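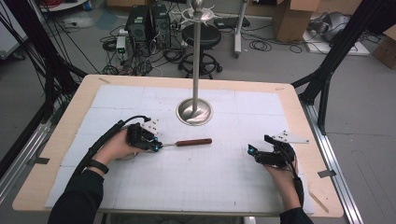

Stories > Neighbors > Interviews

I met Sunita Kushwaha in the back of her alterations shop in Erkholm, and the first thing she did was take my coat and tut at the lining. "Who did this hem?" she asked. I did, Sunita. I did that hem. She was very kind about it (she laughed for a good minute) and then she put the kettle on and we got going.

I'd come to ask her how a person ends up fixing other people's coats for a living, and she said it started with a bus ride. She was new in town, it was January, and the zipper on her parka gave out two stops from home. "I held it shut with my hands all the way up the hill," she told me. "The next day I took it apart on the kitchen floor. I ruined it completely! But I saw how it went together, and after that I wanted to see inside every coat I met."

She learned properly from Meifang Fan, who ran the shop before her and still drops by to inspect the buttonholes. Meifang made her sew the same pocket over and over on scrap wool. "I asked her when I could do a real one and she said, when you stop asking." Sunita does a very good Meifang voice, by the way, and I'm sorry you can't hear it.

These days it's mostly zippers and linings, with wedding clothes in the summer. She keeps a paper ledger, and the last ticket in it when I visited was number 2238. The oldest coat she's worked on came from Jinfeng Ye, a retired ferry pilot, who wears his grandfather's and won't hear of a new one. "There's more of my thread in it than his grandfather's cloth by now," she said. "He wants it heavy. I keep offering him a lighter lining and he keeps looking at me like I've insulted the boat."

I asked what she wished people would do differently, and oh, she was ready for that one. Empty your pockets! She's found keys, a boiled egg, and a love letter that she folded back up without reading past the first line. "Well, the first two lines," she said.

Also, don't wait until the first cold morning, when the whole town shows up at once. Bring it in when it's warm and she'll have it done in 2 days.

She's doing mine now. She says the hem has to come out completely.

Contact us | © Erkholm Neighbors | Back to top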